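冷凍ごはんのこと

2019年6月29日

Hekstead に越してきてから、米は週に一度まとめて炊いて、残りを冷凍している。前に住んでいたところでは毎晩炊いていた。やり方を変えたのは、平日の帰宅が19時を過ぎるようになったからで、それ以上の理由はない。最初の頃の冷凍ごはんはひどかった。端が硬くて真ん中が冷たく、茶碗に移すと塊のまま転がった。少しずつ手順を変えて、今は普通に食べられるものになっている。前の記事の最後に「そのうち書く」と書いたままだったので、まとめておく。

まず米について。日本の米は町の中では買えない。隣町の Plidotus という食料品店に短粒種が置いてある。棚の下の段で、すし用という札がついていることが多い。袋によって精米の時期がかなり違うらしく、同じ銘柄でも水加減を少し変えないといけない。袋を開けたら、最初の一回は目盛りどおりに炊く。硬ければ次から大さじ一杯ずつ足す。それだけのことだが、前はこれをやらずに、冷凍のせいで硬いのだと思い込んでいた。炊きたての時点で硬いごはんは、冷凍して戻しても硬い。

浸水は夏なら三十分、冬は一時間とっている。ここの水道水は硬水で、やかんにすぐ白いものがつく。米を炊くときだけ浄水ポットの水を使うようにしたら、ぱさつきが少しましになった。ペットボトルの軟水でも試したことがある。たしかにもっと柔らかく炊けたけれど、毎週買って運ぶほどの差とは思えず、一本でやめた。最初に米に触れる水だけは浄水にして、研ぐ途中の水は水道のまま、というのが今の妥協点になっている。

炊飯器は使っていない。日本から持ってきたものは電圧が合わず、こちらで買った安いものは保温の音がうるさかったので人に譲った。今は厚手の鍋で炊いている。蓋をして中火、沸いたら弱火で十二分、火を止めて十分。途中で蓋は開けない。冷凍する日は弱火の時間を一分短くして、その分、蒸らしを長めにする。おこげができると、その部分だけ戻したときに硬くなって歯に当たる。おこげ自体は好きなので、できてしまったらその場で塩をふって食べる。

包む話に入る。以前はラップを使っていた。熱いうちに広げて、平たい四角にして、湯気ごと包む。これは今でも悪くない方法だと思う。ただ、こちらのラップは日本のものほどよく切れない。箱についている刃が紙製の箱ごと曲がってしまい、毎回斜めに裂けた。引っぱると自分同士でくっついて、広げ直すうちにごはんが冷める。日本から来る人に何か要るかと聞かれたときは、ラップと答えていた時期がある。

そのあと、蓋つきの浅い容器に替えた。Chávez という雑貨屋で売っている、特に名前もない容器である。一つに入れる量は173グラムにしている。半端な数字なのは、容器に軽くよそって蓋がちょうど閉まる量を量ったらそうだった、というだけで、意味はない。最初は毎回はかりに載せていたが、今は目分量でよそっている。たまに思い出して量ってみると、だいたい少し多い。

よそい方は量よりも大事だと思う。しゃもじで押しつけないこと。上を平らにしようとしてつい押してしまうのだが、押したところは冷凍すると板のようになる。真ん中を少しくぼませておくと、戻すときに中央だけ冷たいまま残ることが減った。蓋はすぐ閉める。熱いまま閉めて、台の上で粗熱をとってから冷凍庫に入れる。粗熱をとるあいだに蓋の内側に水滴がつくが、拭かない。この水が、戻すときに効いてくる。

冷凍庫の中の場所も一応決めている。入れた直後は一番下の引き出しに重ねずに並べる。次の日に凍っていたら上の段に移して積む。うちの冷凍庫は小さいので、並べるにはまずアイスクリームとえんどう豆をどかさなければならない。えんどう豆の大袋は、いつ買ったのか覚えていない。使い切ろうと思って豆ごはんにしたことがあって、それも冷凍してみたら、豆だけしわしわになった。味は悪くなかった。

温め直しには電子レンジを使う。ここが一番長く迷ったところだった。 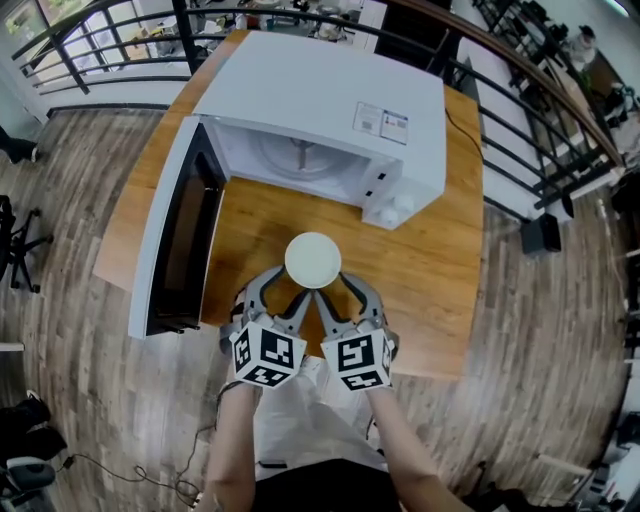 扉を開けた白い電子レンジ。操作はつまみで。

日本のレシピには「600ワットで二分半」のように書いてある。ところが、つまみ式の機種だとワット数がぴったり選べないことが多い。強さのつまみには段階があるだけで、それぞれが何ワットにあたるのかは説明書を読まないとわからない。そして中古で手に入れた電子レンジには、たいてい説明書がついていない。時間のほうも、短いところの目盛りが詰まっていて、二分と二分半の区別がつけにくい。私は結局、つまみの時間は長めに回しておいて、携帯のタイマーで計ることにした。鳴ったら扉を開ける。原始的だが、これで毎回同じになった。

今の手順は次のようなものである。容器の蓋を少しずらして載せ、一番強い段で一分半。一度出して、箸で大きく返す。この時点では真ん中がまだ凍っていてかまわない。水を小さじ一杯、端のほうにふる。蓋をずらしたまま、もう一分。終わってもすぐには開けず、扉を閉めたまま一分おく。最後の一分を省くと、熱いところとぬるいところが残る。途中で返すのが面倒な日は、弱めの段で四分やってみたこともあるが、端が乾いた。

ターンテーブルの真ん中に置かない、というのもどこかで読んで試した。回転皿のある機種では、端に置いたほうがむらが出にくいという話である。容器一つなら端、二つなら向かい合わせに置く。真ん中に置いたときとの差は、正直なところよくわからなかった。返す手間のほうがずっと差になると思う。ただ癖になってしまい、今も端に置いている。

蓋を外して皿をかぶせる方法、濡らした紙をかぶせる方法も一通りやった。濡らした紙は、米粒に張りついて破れる。皿は具合がいいが、熱くなって取り出すときに危ない。布巾を手元に置いておくのを忘れて、二度ほど指先を火傷しかけた。それからは容器の蓋に戻った。

自然解凍はすすめない。朝に冷凍庫から出しておいて夜に食べる、というのを一度だけやった。ぽろぽろになって、温めてもあまり戻らなかった。冷蔵庫に移しておくのも同じである。米は冷凍庫から出したらすぐ熱くするのがいい。弁当にするときも、朝いったん熱くしてから冷まして詰めている。職場の昼休みに冷凍のまま温める人もいるが、うちの職場は電子レンジの前に列ができるので、二回に分けて温めるのは気が引ける。

もっとも、鍋やフライパンに直接入れるなら話は別で、チャーハンには半分ほど温めたごはんがちょうどいい。完全に熱くするとねばりが出て固まる。レンジで一分だけかけて、箸で割れるくらいになったら油をひいたフライパンに入れる。卵が先かごはんが先かは、毎回気分で変えている。雑炊の場合は凍ったまま出汁に入れてしまう。出汁が一度ぬるくなるが、待っていればまた沸く。風邪をひいたときはいつもこれで、冷凍庫に容器が二つ残っているだけで少し安心する。

保存の期間については、よく一か月以内と書いてある。うちは一週間か十日で食べ切るので、あまり考えたことがなかった。昨年の八月に家を三週間空けたとき、帰ってきて残りを食べたら、冷凍庫の匂いがした。食べられないわけではない。ただ白いまま食べるのは気が進まず、カレーをかけた。それからは長く空ける前に食べ切るようにしている。容器の蓋に日付を書くのもやってみたが、洗っても消えないペンだったので、今ある容器にはもう意味のない日付が重なっている。

炊き込みごはんの冷凍は具による。鶏肉と油揚げは平気だった。にんじんも小さく切れば大丈夫。こんにゃくとじゃがいもはだめで、こんにゃくはゴムのように縮むし、じゃがいもはすかすかになる。きのこはよく合う。Ernness の朝市で秋に出るきのこは名前がわからないまま買っているのだけれど、香りが強くて、戻したあとのほうがむしろよくわかるくらいだった。

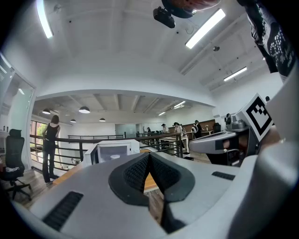 Danica Mikuš からは、前の記事に、タイ米でも同じようにできるのかという質問をもらっていた。自分でやると必ずぱらぱらになってしまい、箸では食べられず、スプーンに替えるのだという。柔らかく戻す方法があるなら知りたい、とも書いてあった。

返事が遅くなったが、長粒種もときどき炊くので、わかる範囲で書く。長粒種はもともとぱらぱらの米で、炊きたてでも箸では食べにくい。だから戻したときにぱらぱらなのは失敗とは言えないと思う。ただ冷凍すると芯が硬く感じられやすいので、水は短粒種のときより多めにふっている。小さじ二杯。蓋もずらさず、載せるだけにして蒸気を残す。スプーンで食べるのは、私も同じである。ジャスミンライスは香りが少し飛ぶが、おかずの味が濃ければ気にならない。

バスマティは一度しか冷凍していない。米が細いせいか、箸で返すと折れて短くなった。返すかわりに容器を軽く振るとよかったのかもしれない。次に炊いたときに試すつもりで、まだ炊いていない。玄米は戻しても食感があまり変わらず、一番冷凍向きかもしれないと思っている。ただし炊くのに時間がかかるので、うちではめったに登場しない。

容器の手入れについても少し。匂いが移るので、カレーやミートソースを入れる容器とは分けている。前は同じものを使い回していて、白いごはんからほのかにトマトの匂いがした。洗うときは、米粒が乾いて張りついていたら水に浸けておけば取れる。食洗機に入れると蓋が反るものがあって、反った蓋は戻らない。反ったものは乾物入れに回した。引き出しの中に、昆布と干ししいたけが入ったごはん容器がいくつもあるのはそういうわけである。

容器が足りなくなった週は、おにぎりにして凍らせることもある。塩だけの、具のないもの。三角に握ると角が先に乾くので、平たい丸にする。海苔は食べるときに巻く。焼きおにぎりにしてから冷凍するのもいい。醤油を塗って両面を焼き、冷めてから一つずつ包む。こればかりはラップがないと困るので、刃の悪いラップも一本だけ台所に置いてある。Kristýna Urban にこれを出したら、中に何も入っていないのかと聞かれた。次のときは梅干しを入れておいたが、そちらは半分残っていた。

パンの冷凍についても書くつもりだったのに、米だけで長くなった。パンは切ってから凍らせて、そのままトースターに入れるだけなので、書くことはあまりないかもしれない。来週は鍋の焦げを落とす話か、浄水ポットのフィルターをどのくらいで替えているかの話にする予定。Plidotus の米は先週行ったときは売り切れだった。次の入荷は火曜と聞いているので、それまでは冷凍庫の残りと、しばらく使っていないうどんで過ごす。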